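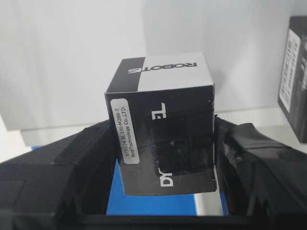
So we finally got up to Horberg for the glacier station's open day, and I'm still a bit giddy about it! The drive from Ukgate takes forever (road works past the dam, again) but you come over the last rise at 1,465 meters and there's the ice, right across the valley, grayer and lumpier than I'd pictured.

The morning was the walk. They took 23 of us along the moraine to the old Zeman cairn, which marked the edge of the ice when the first survey party came through. From there to the front today is 700 meters of bare rubble. I knew the number from the leaflet, but walking it is another thing, and my knees have opinions.
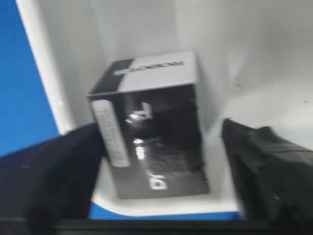
Lunch was soup in the hut, very peppery, and then a talk on how they measure melt. They drill stakes into the ice, come back, and see how much more is sticking out. I loved that it's so simple! The highest stake is up on Hatach, at 2,453 meters, and it gets one last visit in December before the snow shuts the route.

I asked far too many questions about crevasses and bought a map I didn't need. We stayed until the last minibus went down, and I slept the whole way home with my boots on.

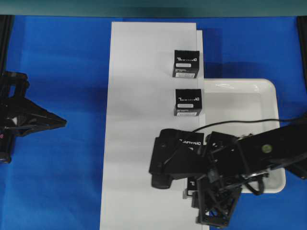 Two black boxes on the white board, Horberg open day, Jul 23, 2023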